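Coursework > Student Projects > Local History > The Kincaid Reading Room

The Kincaid Reading Room: How a Small Town Kept Its Library

Project report by Nana Atinga
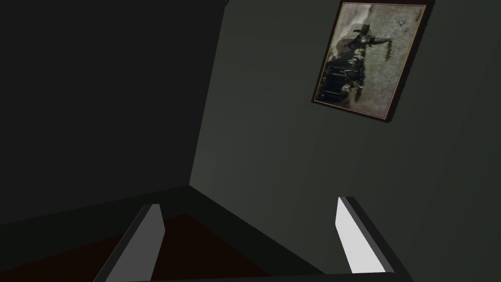

When I signed up for the local history module I fully expected to write something about railroads, as most people in my year seem to do sooner or later. Then my aunt mentioned over dinner that the reading room in Kincaid, where she learned to type, had once been closed for a whole winter and opened again by the people who used it, and I couldn't stop asking her questions until the dishes were long done and she wanted to go to bed. That conversation is really where this project began, so I would like to thank her first.

My question was a simple one: how did a reading room with hardly any money stay open when the bigger one over in Fistden did not? I used the old minute books, the lending ledgers and a set of interviews with 7 former members, all of whom were very generous with their time (and with their cake).

The early years

The room started over a feed store on Skidemine Road, with 185 books given by local families. The first ledger lists every one of them in the same careful handwriting, along with the name of the person who gave it. A good many were farming manuals and sermons, and there were four copies of the same cookbook, which I found very charming. People paid a small sum each month and could take home two books at a time, or three in December, when the roads were bad.

Membership grew slowly and then rather quickly. By the time the feed store owner asked for his upstairs back, there were 327 names in the book, and the members rented the old dairy office next to the creek. Ctibor Šindelář, whose father built the shelves there, remembered carrying boxes down the hill in a wheelbarrow as a boy and stopping every few yards to read the spines. He let me copy his father's sketch for the shelves, and it is in the appendix with his notes on the lumber.

The winter closing

The trouble came with the heating. The boiler failed in late fall, the landlord would not replace it, and the minutes for that month are only half a page long. I had hoped to find a big argument written down, but the entry says that the room would close "until such time as it is warm," and then there is nothing until spring.

The interviews fill in a good deal of what the minutes leave out. Several people told me that the books kept moving all winter from kitchen to kitchen, with slips of paper tucked inside the covers to show who had them last. I was lucky enough to find a few of those slips still in place! In spring a supper and auction raised 3805 dollars, and the boiler was paid for by the time the lilacs were out.

Comparing with Fistden

Fistden had more books, a better building and a paid librarian, so it surprised me that it was the one to close for good. As far as I can tell from the records, it depended almost entirely on one yearly gift from the Drakico mill, and when the mill was sold the gift ended. Kincaid's income came in small amounts from a lot of people – a nuisance to collect, judging by the many crossed-out lines in the ledger, but it never stopped all at once. I should say that the Fistden records have a gap of several years, and I would be more careful about this part than about the rest.

What I would do differently

I would record the interviews from the very start. For the first two I only took notes, and I lost some lovely phrases that way. I would also visit the county archive earlier in the term, as it closes at 3 p.m. and the bus gets in after lunch. There is a box of letters there that I only had time to skim, and I hope to go back for it over the summer.

Related projects
The Creek Bridge and Its Builders
School Lunches in Fistden, Then and Now
Skidemine Road: A Walking History
Letters Home from the Drakico Mill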